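Okstead labs agree on shared house rules for gripper work

Anyone who has spent an afternoon at a bench with a hand-held gripper knows how quickly small habits creep in, and how hard they are to spot later on. That was the thinking behind a new set of house rules – 41 of them, on five pages – that the labs sharing the Plilodbridge building in Okstead have now agreed to follow.

The rules were drafted in May and cover the everyday things: how the table is cleared between tasks, how the marker on each finger is checked before a session starts, and who signs off when a soft pad is replaced. There is also a good long section on backdrops and clips, which drew more discussion than anyone expected! 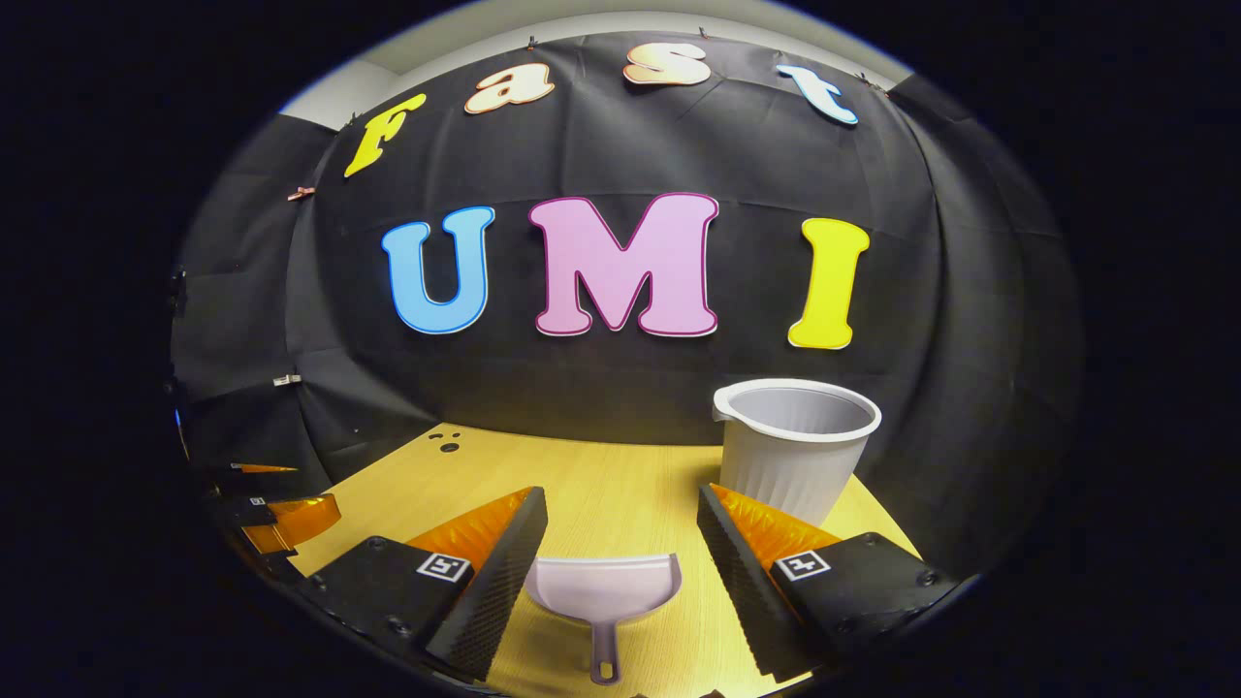

By Natália Vrabec
15 June 2022

A dustpan set down between the two fingers, with a white plastic cup off to the right, is the sort of plain household setup the rules have in mind. Objects must be listed before work begins, and anything on the table that isn't part of the task has to be written down too.

Two groups, Rusnák and Ornik, have been trying out the draft, and both asked for changes. Ornik wanted the opening check kept to about three minutes, and got it. Rusnák asked that people new to the grippers be paired with somebody experienced for their first sessions, and that went in as well – happily, from what I heard over coffee.

Printed copies are at the front desk, and comments are welcome on the sheet beside them.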